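Can a Machine Do Your Towels Yet? I Went to Find Out

I do a lot of laundry. Three kids, one dog, and a husband who uses a fresh towel every single time he washes his hands. So when a reader wrote in to ask whether she should hold off on a new dryer until the folding robots get here, I got a little too excited and spent most of Tuesday chasing an answer.

My first call was to Isauro Beltrán, who runs the linen room at Massawe, the hotel laundry out past the fairgrounds. His crew folds 1,265 towels on a normal day and more on holiday weekends. He has sat through sales pitches for years — he keeps the brochures in a drawer — and he told me the big flatwork machines are great with sheets. Small stuff still goes to people.

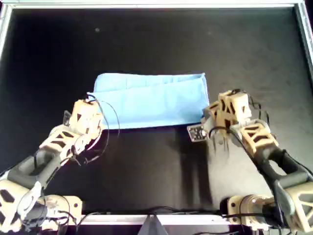 Towels are the chore everybody asks me about, and I get why, they never end! Isauro says the hard part is that cloth won't hold still for you. A plate is the same shape every time you reach for it, but a towel is a new shape every time you touch it. Even a simple fold like the light blue one here, with two arms on the job and a crease running across, leaves wrinkles and a puckered edge along the top. At my house that would go straight in the closet and I'd be thrilled. At Massawe it would get shaken out and folded again, because guests notice.

Speed is the other thing. One of Isauro's folders does a hand towel in 3 seconds and talks about her weekend the whole time. He timed a demo from a company called Zinusen last November, and their machine needed up to 17 seconds for a towel that somebody had already laid out flat. Pulling one from a warm heap in a basket wasn't part of the demo (I asked).

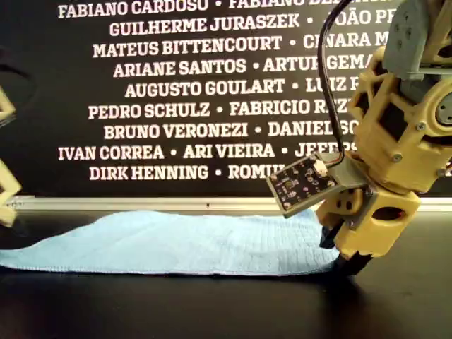 He isn't grumpy about any of it, by the way. He'd love a machine that could take the washcloths off his hands, so to speak, and he's talking with a small outfit named Jundero about a tryout on the night shift. They'd start with one size of cloth and one kind of fold. If it can keep going until 10 in the morning without a person stepping in, he'll think about a second one.

Stores are in the same boat. The manager at Prendden, where I buy my sheets, told me her floor scrubber runs itself before opening and she wouldn't give it up for anything. The towel wall, though, gets pulled apart by shoppers all day and put back by two very patient teenagers.
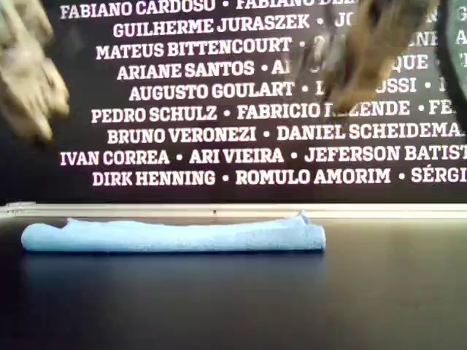

So should you wait for a folding robot before you buy that dryer?

I wouldn't. Get the dryer, fold your own towels for a while longer, and ask me again after Isauro's tryout. I'll be calling him anyway.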